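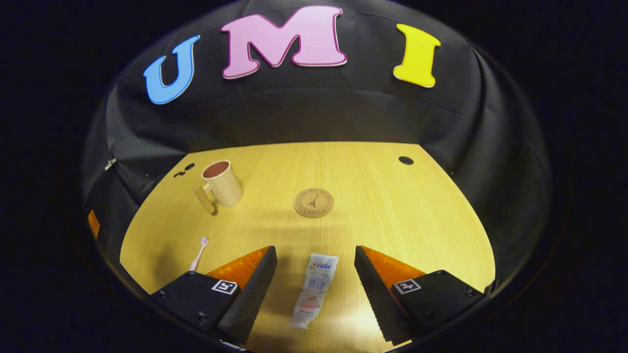 Our table corner in Tatthorpe

Welcome to the gallery of the small table. We are a group who meet in the old shop on Nolalbridge Road to make table displays, and this page shows the corner where we try our ideas before we carry them to the bigger room. I made the first display together with Ekow, who is much better than me with fabric. We chose black cloth for the back and the sides, so the three foam letters, blue, pink and yellow, can be seen well from the door. The cloth still has many folds, and I have decided that I like them. On the light wood we put a small toothbrush, a tube of toothpaste, a cream mug and one round coaster with the Eiffel Tower on it. I wanted to add more things, but Ekow told me to wait one day and look again, and he was right.

The letters
U, M and I. The pink M is the biggest and it has the middle place. The yellow I stands a little crooked, and the U also.

The mug
Cream outside and a soft pink-mauve inside. It stays at the back on the left, where its shadow falls on the wood.

The coaster
The drawing of the tower is dark, with a ring of small lettering near the rim. I bought it at a market in November, from a box where everything had the same price.

The cloth
It goes behind the table and along both sides. A small silver clip holds it on the left. Ekow would like to iron it before the next display.

The next table will be made by the Rosenthal group, with green glass and dried flowers. If you want to lend us something small, please write to me before you bring it.

Soledad Villanueva
Saturday, May 20, 2023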